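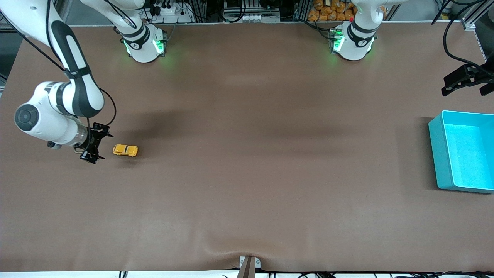
A small yellow toy car on a brown cloth-covered tabletop.

Trinidad Sebastian has spent most of her working life measuring how yellow things stop being yellow. She runs the color laboratory at Okard, a supplier of pigment concentrates to molders of toys, kitchenware and garden goods, and she prefers to talk about numbers. "Yellow is a word customers use," she says. "I need three coordinates, a light source and a tolerance before I can do anything with it."

The coordinates are those of the CIELAB system, in which one value gives lightness, a second runs from green to red and a third from blue to yellow. The distance between two colors in that space is called delta E. Sebastian's customers usually ask for a delta E below one between the approved plaque and the molded part. She advises them to ask for separate limits on each axis.

"A yellow can drift toward green by a small amount and everyone on the line will reject it," she says. "The same distance in saturation, they let it through. A single number hides the direction."

Bright yellows were once an easy job. Lead chromate and cadmium pigments gave strong, opaque shades that held up well to heat. Both groups are now out of the question for toys, and the organic pigments that took over have their own limits. Many of them are more transparent, so the wall thickness of a part affects its color. Some lose strength if they sit too long in a hot barrel.

Sebastian keeps a binder for the second problem. Each page holds a row of plaques molded from one batch, with the material held in the machine for a longer interval each time. On the page she opened, a greenish yellow at the left had turned a dull straw color by the fifth plaque.

"Five minutes of dwell time did that," she said. "The operator went to fix a conveyor and came back. The pigment was within specification. So was the resin. The stop was the whole cause."

Her advice to molders is to purge after any stop and to write down how long it lasted. She estimates that half the complaints she receives could be closed by reading a log, if there were one.

The other half concern light. Okard keeps exposure racks on its roof and xenon lamp cabinets in the basement, and the two don't always agree. The longest cabinet run on file for a yellow lasted 1,097 hours. Samples come out at fixed intervals, are measured on the same instrument, and go back in. A covered strip on each plaque serves as the reference.

Asked how a cabinet hour converts to a summer outdoors, Sebastian declined to give a figure. "There's no honest factor. It depends on the resin, the pigment, the temperature and the water. I can tell you that material A outlasted material B in the cabinet. If they're chemically similar, I'd expect the same order on a windowsill."

Imke Eichhorn sees the results from the other side. She buys color for Dono, which molds storage boxes and sandbox toys, and has worked with Sebastian's laboratory on four shades. Her concern is repeat orders. A lid molded in June has to match a box molded the following winter, often from a different lot of concentrate.

"We store a retained sample of every lot in a dark cabinet," Eichhorn says. "People used to keep the master plaque pinned above the press, next to the window. Then they adjusted production to match a plaque that had faded."

Dono now replaces its working plaques on a schedule and measures them every Wednesday before the first shift. Of the last 100 lots received, 96 were accepted at first measurement. Two of the others passed after the plaques had cooled fully; warm plastic can read differently from cold, and yellows, oranges and reds are the worst offenders. The remaining two were sent back.

Both women have reservations about recycled resin. The base material is seldom neutral, and a gray or beige cast dulls a yellow more than it does a blue. Adding white raises the opacity but lowers the saturation. Adding more yellow raises the cost.

"You can have a clean yellow or a high recycled content," Eichhorn says. "At the moment I have a customer who wants both at last year's price."

Sebastian's laboratory is working on that request. The first set of plaques was too red.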